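Wadby to sort its own bottles, with dignity where possible

October 2024

Wadby, a town that has argued about its bins for as long as it has had them, is to get a bottle-sorting scheme of its own. Semple, the local recycling firm, will take in plastic drinks bottles at the old Pukora shop and pay for the privilege.

The scheme takes bottles in whatever state they arrive, whether crushed flat by a determined fist or still wearing their labels.

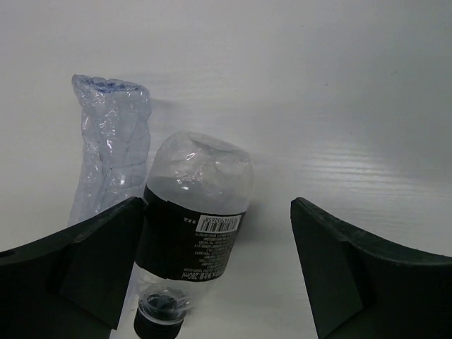

Do I need to peel the label off first?
Leave it on. Labels come away later in the process, and your fingernails will thank you.

A trial in March brought in 2,478 bottles from 325 households, along with one shoe. Semple has asked for fewer shoes.

"People have strong feelings about squashing," said Brittany Campbell, who runs the scheme. "Some do it with real anger. We take them all, and the tall ones can stay tall."
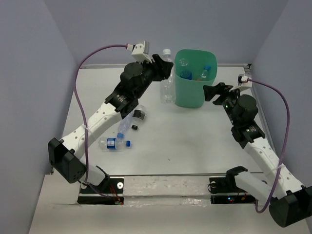

Caps may be left on or dropped in separately, a point that took up two meetings. Bottles should be emptied before they are handed over. Semple hopes to sign up 600 households by spring, and each will get a copy of the Wunduma guide to rinsing, which runs to a single page and could have been shorter.

Households can sign up at the Pukora shop counter during opening hours.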